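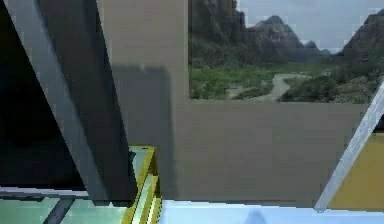
Noeline Tawhiri

A short thread about what I do since June. The work is about training a robot arm policy in simulation, and why I change the background so often.

1/ The question is simple. If the arm learns in front of one wall, does it learn the task, or does it learn the wall? Last year our policy learned the wall. It was a sad Saturday.

2/ So now every episode gets a new background. Colours of the table and the panels are drawn at random, and we hang a landscape in the room. In this one you see mountains and a green valley on the beige wall, with the arm quite close to the camera.

3/ We call the method Nimia. It has two parts: random looks, and a small extra loss which asks the network to give the same action when only the look is different. The second part is the new one.

4/ Training set: 4,000 episodes with random looks. For comparison, 2,000 with a fixed look and the same tasks. I know the sizes are not equal — we also ran it with the larger set cut in half, and the order of results did not change.

5/ Result: on 7 rooms the policy had never met, Nimia was better in all but one. The bad one is the room we named Sutcliffe, where the light comes from very low. Long shadows still confuse it.

6/ I did not expect shadows to matter more than pictures. A big landscape on the wall disturbs the policy very little after training. The arm's own shadow disturbs it more, and we did not randomise light direction enough.

7/ Next step is four light settings per episode instead of one. Marama Tawhiri (yes, my sister) is writing this part of the code. Rendering becomes slower, so please be patient with us.

8/ If you tried a consistency loss with moving lights, I would be glad to read your notes, also the failed ones.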